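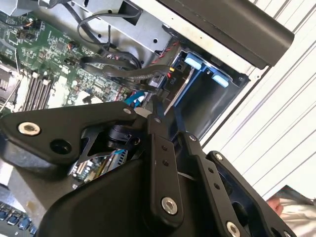 Fig. 1. Gripper over the open desktop case, wrist camera view.

Evaluation of the Plalik gripper kit for PC teardown tasks
Project report, Issa Zoubi
28 September 2023

1. What this is

Short review of a two-finger gripper kit, the Plalik, sold by Tresteck as an add-on for small research arms. The lab wanted to know if it is worth buying a second one for the electronics recycling project. My job was to set it up, try it on old desktop computers, write down what went well and what didn't. I had four weeks, minus the time lost waiting on a cable (see 3).

Not a full benchmark. No force measurements, no comparison on the same tasks with another gripper, except a few notes on the old Rosix one because I used it all last semester and couldn't help comparing.

2. What you get

The kit comes as flat black metal plates and links, a bag of screws, the actuator, a wrist camera with bracket, and a control board. Also a printed manual, which is for an earlier version. The PDF on the download page is the right one. Use that.

You can also order it assembled for more money. We didn't. Having done it I would say pay for assembly if you have the budget, or at least have two people. Holding the links in line while getting the pivot screw in is a three hand job.

Software is a driver and a small teleoperation program. You move a handle with a trigger, the arm and gripper follow, and the camera and joint data get recorded. There is a Yammine plugin for playing back the recordings next to the joint plots. It's a separate download but free with the kit.

3. Setup

Assembly took me most of two days. Order of steps in the PDF is ok up to step 7, then it tells you to tighten the side plates before the camera bracket goes on. Don't. The bracket slides in behind the plate and I had to undo the whole side again.

The power cable in our box had the wrong connector. Tresteck support answered quickly and sent the right one, but it took 5 days to arrive. In that time I did the software install, so not all lost.

Calibration is easy. Close, open, close, click ok. Camera calibration is harder and the default pattern is too large to fit in view at close range. I printed it smaller and changed the size in the config file. Works, but not documented anywhere I could find.

4. The tasks

Four tasks, all inside a desktop tower laid on its side with the cover off:

Task A – pull a loose cable up and out of the way
Task B – press the release tab on a drive cage
Task C – open the clips on a memory slot
Task D – pick up a dropped screw from the board

I picked these because they are what actually slows people down when taking PCs apart by hand. Everything by teleoperation, no learned policy yet. That's next semester's project, and the recordings are meant to be used for it.

The case in Fig. 1 is a good example of the problem. Thick bundle of black cables running across the board toward the drive area, light blue tabs on the black cage, sheet metal along the top. Not much room for a gripper this wide.

5. Results

Task A. Good. Best of the four. The fingers close evenly and a cable doesn't roll out of them the way it did with the Rosix. Thick bundles are fine. Single thin wires are harder, you need to come in from above and you can't really see the wire once the finger is in front of it. I got better with practice, so some of this is the operator and not the kit.

Task B. Mixed. Pushing a tab with one closed finger works if the approach is straight. At an angle the finger slips off the plastic. The tabs being a bright color helps a lot – I could find them in the camera image right away, which I can't say for anything black. A small rubber pad on the fingertip would probaly fix the slipping. Tresteck sells pads but they were out of stock.

Task C. Poor. The fingertips are too wide for the clips. Every time I opened one clip I was also leaning on something next to it, and I stopped after a few trys on each board because I didn't want to bend anything. Needs a narrower tip. The links have spare screw holes so a custom tip should be possible, I drew one but did not get it printed in time.

Task D. Depends on where the screw is. On open board, fine. Between components, no. A magnetic tip would make more sense then this whole gripper for that job.

6. The camera

Main complaint. The camera sits close behind the fingers so the gripper itself fills a big part of the picture. Look at Fig. 1, the black plates and links take up most of the lower part and the actual work is at the top and the left. For a large object on a table it wouldn't matter. Inside a PC case it does, because what you need to see is usually right under the plate.

Black on black too. Black links against black cables and a black drive cage. Hard on the eyes after an hour and I expect it will be hard on a vision model as well. I would paint the fingertips or put colored tape on them.

Good points: sharp image up close, small printed labels can be read, and the small status lights show up without blowing out. Delay was low enough that I stopped noticing it.

Tried moving the bracket one hole higher. View got better, but then the cable to the camera is tight when the wrist turns fully. A longer cable is on the wish list.

7. Wear and problems

Two screws on the outer link came loose during the first week. Thread lock fixed it. The manual mentions thread lock for the actuator only.

The driver crashed 4 times in total, always when the handle was unplugged while recording. The recording up to that point was saved, which I was glad about.

Plates have light scratches from touching the chassis. Cosmetic.

8. Would I buy it again

For cables and general handling, yes. For small clips and screws, not with the fingers it comes with. If the lab gets a second one I'd order it with the rubber pads, the longer camera cable and plain tip blanks we can machine ourselves.

Open items for whoever takes this over:
– print and test the narrow tip (drawing is in the project folder, tip_v2)
– repeat Task B with pads
– ask Tresteck about the manual version
– label the recordings for Task A, only half are done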